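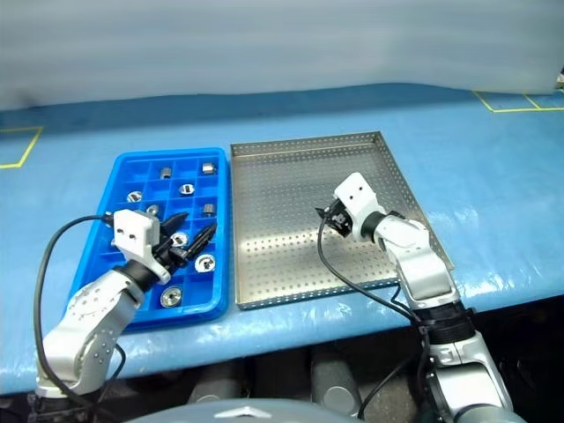
Parental leave at Harkside: your questions

Who can take it?
Anyone who has been on the payroll for 24 weeks, full or part time. Adoptive and foster parents are in too, and we're so glad that got added!

How long do I get?
Up to 18 weeks, and you can split it into two blocks if that suits your family better. Plenty of people do.

When should I tell my manager?
As early as you like, but we need the form by the end of the month before your leave starts. So for leave starting in October, get it to Efa Pumphrey in September.
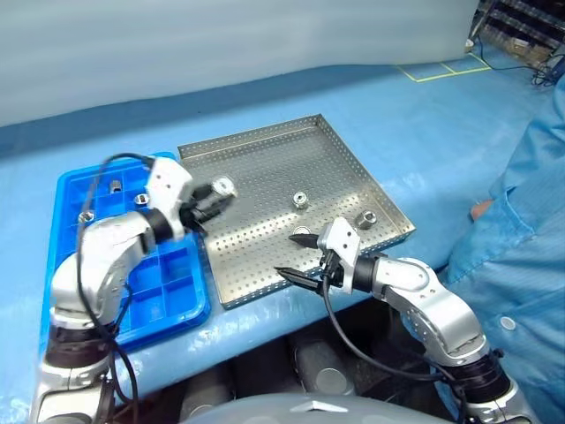
Does my vacation time keep building up?
Yes – every day of it, at your normal rate. You can even tack it on to the end of your leave.

What about the new baby grant?
This one is brand new and we love it. It's a single payment of $600 per child, paid with your first check after the form goes through. Twins? You get it twice.

Will I get my own job back?
Yes, same job, same pay, same shift. If you'd like different hours, talk to Tegwen Powell before you come back, as schedules go out early.

Can I drop in while I'm on leave?
Please do, and bring the baby! Just don't answer work email – that counts as working and messes up your leave dates.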